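Plunoteck Community Help
Robots and automation > Teaching and demonstrations

How many demonstrations before I train, and should I keep the bad ones?

Posted by Cường Cao, 12th May

I'm collecting teleoperated examples for a PC assembly task. The part I'm stuck on is placing the CPU in its socket. The case lies flat on the slotted platform with the side panel off, and the chip starts in a tray on a printed fixture to the left of it. One fixed camera on the workspace, one camera on the gripper bracket.

So far I have nearly 1000 short recordings, but they come from two operators with different habits. One goes straight from the tray to the socket. The other stops above the board, lines up, then comes down. The trained policy does a bit of both: it starts to pause, drifts, and puts the chip down a few millimeters off. I stop it before it touches the pins.

What I want to know is whether to throw out one operator's data, and what to do with episodes where the operator missed and had to try again. I have been deleting those. Collection has to be finished by September, so I would like to avoid starting over if I can.

3 replies

Panik

More data. We had the same thing and it went away when we added more. Also check your learning rate.

Salvador Serrano

I would not add more until you have sorted what you have. Mixing two styles is a common cause of that kind of drift. At the point where one operator pauses and the other doesn't, the camera views are almost the same but the actions are different, and some models will average them.

What worked for us on a connector task, in order:

1. Tag every episode with the operator's name, if you didn't do it while recording. File times are usually enough to work it out.

2. Train one policy on each operator alone, same settings, same number of episodes. Run each one 10 times from the same start positions and write down where it fails. Ours failed in quite different places, and the slower operator's policy was clearly better at the last centimeter.

3. Pick one style and write it down as a short script for whoever records next. Ours fit on one page. It said where to pause, how high above the part, and when to open the fingers. Do not throw the other set away. You can still use it for the pick from the tray, where the two operators probably agree.

4. Look at your start states. If the case is in the same spot in every recording, the model may be learning the spot. Shift the case a little between episodes, and turn it a few degrees now and then. Move the cables inside too, if yours are left loose. A setup like the one below has plenty going on around an open socket, with wire bundles, the graphics card and the drive bays all in view, and the model needs to have met them in more than one arrangement.
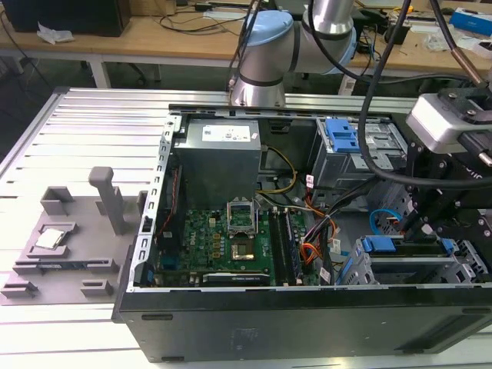 5. Keep the retries, but mark them. Cut the episode so that it starts just after the miss and ends with a good placement. Those clips teach the arm how to get back from a bad position, and clean runs never show that. I would leave out the miss itself. Anything where the chip was dropped on the board goes in a separate folder and stays out of training.

6. Check the socket lever or frame before each recording and make it part of the reset list. We once lost most of a session because the part we were inserting into had been left half closed and the operator was working around it without saying so.

On the pins: use a scrap board for this if you aren't already. We bent 9 sockets before someone made that a rule.

Clunness

Agree with most of what Salvador wrote, except step 2. If you only have time for one test, compare the gripper camera alone against both cameras. On our cell the fixed view was blocked by the arm for the whole last part of the move, and the model was leaning on it anyway.

Also, are both operators recording at the same speed? Ours weren't, and resampling helped more than I expected.

Cường Cao

Thanks. The speeds are different, I checked this morning — one is close to double the other. I'll tag the episodes first and then train the two sets separately. The retries I deleted are still on the backup drive, so I can cut those as described in step 5.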